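Vandana Rawat has told the story of the stuck gripper often enough that she tells it fast. The short version, which her supplier Zallent prefers, is that a cell assembling small blue housings at the Jondwood site "lost grip confidence" in July. The long version involves 978 crushed parts.

"Lost grip confidence is their phrase," she says. "The fingers closed too hard. That's the whole fault."

The force limit on the gripper had gone back to its factory value after a software update. The housings cracked along one wall, too finely for the end-of-line check to catch. The cell logged every one as good. It ran that way for 60 hours.

I asked why the update hadn't been tested first. Rawat laughed. "It was. On a bench, with metal dummies. You can squeeze a metal dummy all day."

Zallent's Pankaj Chauhan disputes some of this. He says the release notes told customers to re-enter their settings. They do, on page four. "We've changed the installer since," he told me. "It asks now." When I asked whether it would refuse to run without an answer, he said he would have to check. He hasn't come back to me.

What bothers Rawat more is the second thing. One of her technicians, Vikas Mathur, reached in to free a jammed part and the fingers moved. He wasn't hurt - he had his hand on the fixture, a little below the jaws. The cell had been paused, but it had not been locked out.

"The screen said paused, and Vikas believed the screen," she says. "I would have too."
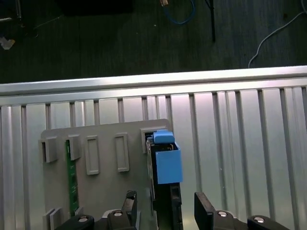 The pause button has since been relabeled, and there is a key switch on the fence. Rawat thinks the switch is worth something and the label is worth very little. She is also having 726 stored parts checked by hand under a magnifier, a job the robot was bought to get rid of.

Would she buy the same system again? "Ask me when it's been through another update."

Comments (3)

Savita Nigam
We had the same reset on a different make. Over 4,000 cycles before anyone looked at the force log. Print your settings and tape them inside the cabinet door.

toolcrib_ed
So paused means it might move? Then call it something else.

Pallavi Dixit
Would like to know what the end-of-line check was looking for, if it passed cracked walls for 60 hours. That seems like the bigger story to me.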